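Open day at the Wiltance marine station, July 2023

We came from Udine by train and reached Sindmont before the doors opened. Leanne Rudd led our group to the cold room, where sediment cores from 1035 metres are kept. She let us smell one – it was like old eggs. Please bring a jumper, and something for drying your hands after the touch tank.
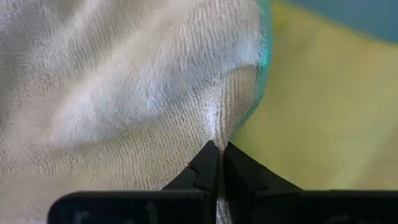 The talk on deep currents

It lasted too long for the children, but I liked the part about salt. Their float, called Wragg, sinks to 1000 metres and comes up to send its readings. I asked how they correct the sensor drift and got a good answer. The last bus leaves at 19.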